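The Junk Drawer Project: What We Keep and Where It Goes

Final report, Everyday Objects seminar
Instructor: Danuta Żak

How I ended up with this topic

My first idea for this project was something much grander. I wanted to write about moving vans (really!) and how people decide what gets its own box and what gets thrown in with the towels. Then I started making a list of everything in my own apartment and got stuck for an entire evening on one kitchen drawer. Every home I've ever lived in has had that drawer. You know the one - it has the birthday candles, the dead batteries, the key to a bike lock from two apartments ago. My grandmother kept hers so full that you had to slide a ruler in the top to get it open.

So I pitched the drawer instead, and Ms. Żak said yes as long as I kept it small and wrote down my rules before I started. I did both, more or less.

What I wanted to find out

I had one main question and it was pretty simple. When people sort their small stuff, do they sort it by what it is or by when they'll want it next? I figured everybody would go by what it is, with pens in one pile and cords in another, like a store. My roommate bet me a pizza that they wouldn't.

How I did it

I asked 7 households in Indville if I could come over and watch them empty a drawer, a basket, or whatever they used for odds and ends. Five were in the Tokarz Street apartments near campus and 2 were out past the Vondach bus stop, which meant a long ride for me with a tote bag full of empty containers. I gave each household the same instructions: empty it out onto a table, sort it however you like, and talk while you do it. I took notes and tried very hard to keep my mouth shut. (I did not always manage. At one house I yelled "I had that exact eraser!" and had to cross out a whole page.)

I brought plain shallow boxes in case people wanted them, but I didn't push. If somebody wanted to use a soup bowl or a shoe lid, great. I also wrote down which thing they picked up first and which thing they left for last, and that second one ended up being the more interesting column in my notebook.

My total budget was the bus fare and a pack of sticky labels.

The table matters more than I thought

I hadn't planned on writing anything about tables, but here we are. People who emptied their drawer onto a bare table tended to push everything into straight lines. People who put a cloth down first made little heaps, and the heaps drifted. Round things stayed where they were put and didn't shoot off onto the floor, so folks relaxed and spread out more. One woman told me she always puts a cloth down for sorting because her mother did, and then she can pick up the corners and dump all of the crumbs outside at the end. I've been doing it at home ever since and it's great.
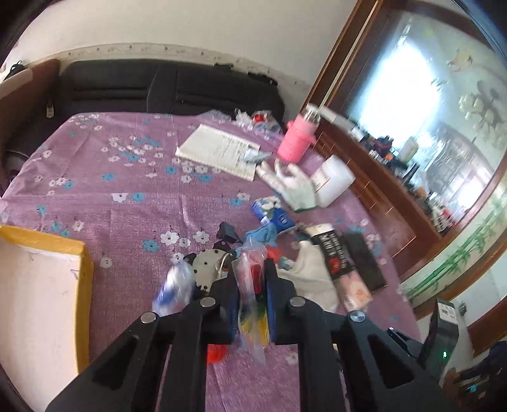 Packets were the hardest thing to sort in every home I visited. A loose pen is easy, but once something is in a crinkly clear wrapper, people slow down and start debating with themselves. Is it new? Is it a refill for something? Does it go with the thing inside it, or with the other wrapped things? A long see-through packet with red, green and yellow showing through the plastic, like the one over the flowered cloth, should be about as easy as it gets, because you can see the colors without opening anything. People still picked up packets like that, put them down, and came back to them later. Small cartons got much quicker treatment. A carton has flat sides and it stacks, so it went straight into a container without much discussion. I think the shape was doing a lot of the deciding, even when people told me it was about what was inside.

What people did with the containers

Shallow boxes won by a mile. The deep ones I brought (I had two, both borrowed) got used once, and the kid who used one took everything back out again because he couldn't see the bottom. In a shallow box you see the whole lot at a glance, and when it's full it's full. One dad called this "the honest box" and I've decided to steal the phrase.

Cords were their own problem. Three people made a cord pile and then got annoyed with it. The best fix I saw was from a retired bus driver who looped each cord around his hand and tucked the end in, and then put it with the gadget it belonged to. Anything without a gadget went in a bag marked JUNE, and if he hadn't needed it by June it was gone.

So who won the pizza?

My roommate did. Mostly, anyway. Nearly everyone started out the way I predicted, with like next to like. Then somewhere in the middle they'd switch. The tape would leave the desk supplies and go over with the gift ribbon, "because that's when I look for it." By the end, most of the piles were about occasions. There was a birthday pile and a fixing-things pile, and one family had a pile they called "for when Grandpa visits," which was reading glasses, cards and a particular kind of mint.

The things left for last were nearly always the ones with no occasion at all. Mystery caps, a single button, half of a clip. Hardly anything in that group got thrown out. It went back in the drawer.

What I'd do differently

I should have gone back a month later to see if the piles held up. I only did that at one place, and the fixing-things box had already turned into a snack box. I'd also ask people to sort twice, once alone and once with somebody else from the house, since the arguments were where I learned the most. And I'd bring my own cloth for everybody, or for nobody, so that I could compare tables properly.

If anyone in next year's seminar wants to pick this up, my notes and the leftover labels are in the blue folder on the seminar shelf. Please return the two deep boxes to my roommate if you find them. She's already had her pizza and she still wants them back.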